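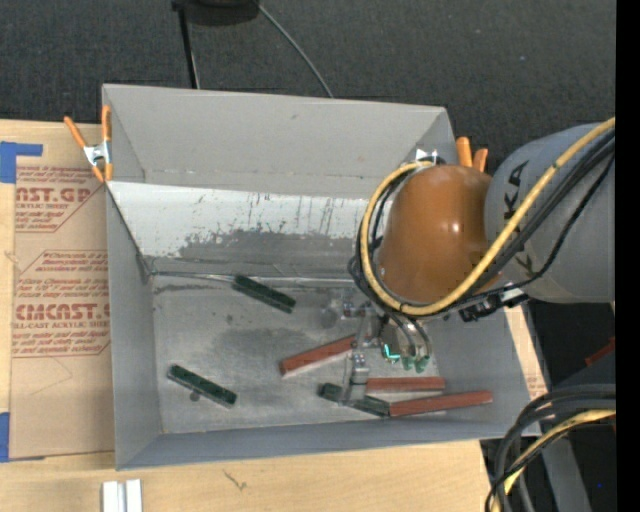
I've wanted a proper big storage bin for years and put it off because they're all either flimsy see-through things with clip lids or they cost the same as a sofa. Then my sister-in-law moved out of her workshop in Birklow and I ended up with her old Jurnuvholm, the large grey one, and having lived with it since June I've got opinions!

First thing, it's big. I know they call it large but I had it on the kitchen table for a day while I worked out where it was going and we ate our tea on our laps. No lid either, it's just open at the top, so if you want to stack things on it forget it. The sides slope, so you can get both arms in and have a rummage without skinning your knuckles (my old crate was murder for that).

Now, wear. Mine came to me second-hand and it shows. The pale coating on the back wall has gone scratchy and is peeling, with darker grey coming through underneath, and the bottom is all smudges and rubbed patches. I had a go with washing-up liquid and a sponge, then with the paste stuff from Chu, and it made very little difference. If you're the kind of person who wants things to stay looking new, buy something else. I keep blocks in it, so I don't much mind.

The blocks, then, as I know some of you will ask. They're the long ones, dark green and a reddish brown, and the grandchildren drop them in from a height with a noise like a bus crash. Against the dull grey bottom you can see every one of them at a glance, which is more than I can say for the patterned toy bag we had before. Half a dozen in there looks a bit lost, mind you. It could swallow a lot more and I've told everyone so ahead of birthdays.

Things I don't like. There's a seam along the bottom of the back wall and crumbs love it. An old toothbrush gets most of them out. And no handles! I've looked it over twice and I lift it by the rim, which is fine half full and a nuisance otherwise. It lives on the floor now on a bit of carpet and I shove it along with my foot.

I did look at the Sustisis one as well, which was £20 more new and had wheels, but the sides were dead straight and it felt tinny when I tapped it in the shop. My neighbour has one and the wheels have gone wonky already.

Would I pay full price for the Jurnuvholm? Probably, if they sorted the handles. Second-hand I'd have another tomorrow, and I've got my eye out for one to go under the stairs for the wellies.

Shared 100 times | 2 comments

Wanda Grabowska
We've had ours in the garage for ages, full of plant pots. The coating came off in the same sort of place, then it stopped getting worse. Rope through the rim would do you for handles if you don't mind drilling.

Hui-mei Mak
Does it fit under a standard table? I'm after something for the craft room and the Sustisis is too tall with those wheels on.

Contact | Copyright, all rights reserved | Back to top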